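I have put off replacing the seal on my old reading tablet since February, and if you know me at all you know that means I thought about it every single day and did nothing. The cover had been lifting at one corner (just a hair, then more than a hair) and I kept pressing it down with my thumb while I read, as though it might change its mind. It never did. So last Wednesday, after supper, I finally cleared off the white table and got to it.

Most of my evening went into the tape, if you can believe it. I'd always pictured glue for this sort of job, a big messy bead of it, but the kit I ordered from Brodeck came with double-sided tape, already cut into a rounded rectangle, all one piece. It cost me 6 dollars plus shipping and I felt very grown up buying it. My first try, I peeled it too fast and it folded over onto itself like a piece of plastic wrap, and that was the end of that one. I said a few words I won't type here and opened the spare.

The second time I slowed way down. I wiped the whole rim with a soft cloth, waited a bit, wiped it again, and then started at one short side and let the tape find its way around the curves a little at a time. The corners are where it wants to pucker! If you stretch it even slightly to get around the bend, you pay for it on the next straight stretch.

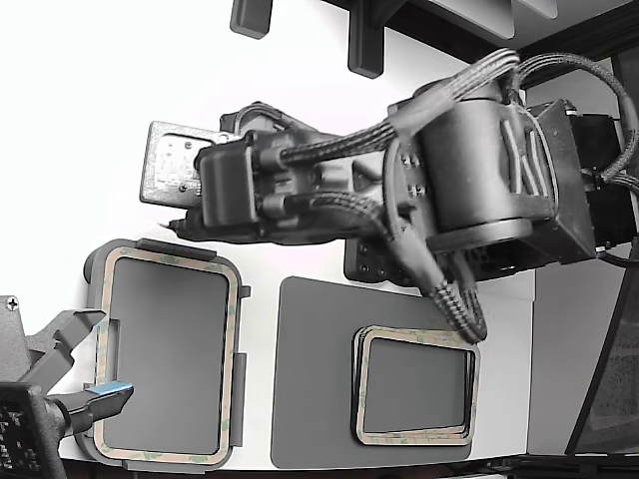
I'm also a complete convert to having a proper mat for the small parts. For years I worked on a dish towel, and I can't tell you how many tiny screws I've had to hunt for on my hands and knees with a flashlight. A smooth gray mat on a white table, with a good bright light over it, and suddenly I can find everything, even with my eyes.

After that it was just a matter of pressing the cover down and leaving it under a stack of cookbooks for 40 minutes, which I spent on the couch pretending not to check on it. It's holding so far. I've got a mystery of 700 pages waiting, so we'll find out.

Recent posts
Finding a better lamp at Finden
The Brander radio, part two
My 1,000-piece puzzle and the missing edge
What I keep in the Dierckx toolbox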